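## How many examples before a bin-picking policy stops grabbing the rim?

Hi all, first post here, so bear with me if I leave something out. We're collecting teleoperated examples for a small picking cell at Illstead – the job is to take one item out of a bin on the flow rack and set it down on the table. We record with Boltia and train overnight. So far I have 190 episodes, all collected by me, mostly in the evenings when the place is quiet and I can concentrate.

The trouble is that the trained policy reaches for the front edge of the bin about as happily as it reaches for what's inside. It comes in too low, bumps the rim, backs off and tries the same thing again. Loss looks lovely. Every bin we own is the same blue, and I've started to wonder if that matters.
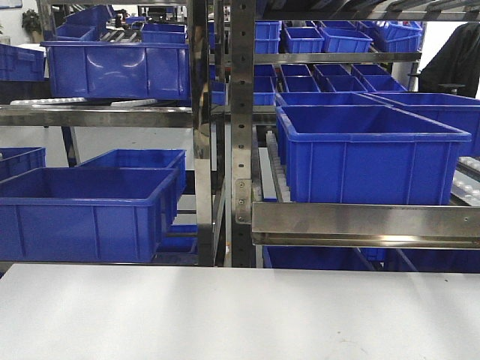

My lead would like me to go straight to 2,000 episodes, and before I give up my whole spring to that I'd love to hear from people who've been through it. Is it the amount, or is it how I'm collecting?

*Asked 2020-02-23*

---

### Answer 1 (accepted)

Welcome! I'd hold off on the 2,000 for now. We had something very close to this on our Uminby line last July, and what helped us most was looking hard at where the episodes started. Ours nearly all began with the arm parked in the same spot and went to the same two or three bins, because those were the comfortable ones to reach. So the model had learned one nice swoop and used it everywhere – and on a rack with sloped lanes, the rim height changes from level to level and the swoop no longer fits.

Things I would try, in this order:

- Go through what you have and write down which lane and level each episode used. You'll probably wince, I certainly did.
- Start the arm somewhere different every time, including a few awkward places.
- Record recoveries. Begin with the gripper just above the rim, lift, move in, then pick.
- Throw out the episodes where you brushed the edge yourself and carried on.

We ended up with 900 and got to 98 percent on the lanes we cared about. Yours may need more or fewer, but please retrain after each small batch so you can see which way it's going.

The matching color is a nuisance, but it didn't stop us. Shiny steel gave us more grief than the bins did, especially when the sun came round in the afternoon, so do collect some in daylight too!

---

### Answer 2

Get a second person to drive. One operator means one set of habits.

---

### Answer 3

Which camera view are you feeding it? We use Tan for labeling and there's a setting to crop before export, and I had it cropping away the bottom of the bins for weeks. Might not be your problem at all, but it takes a minute to check.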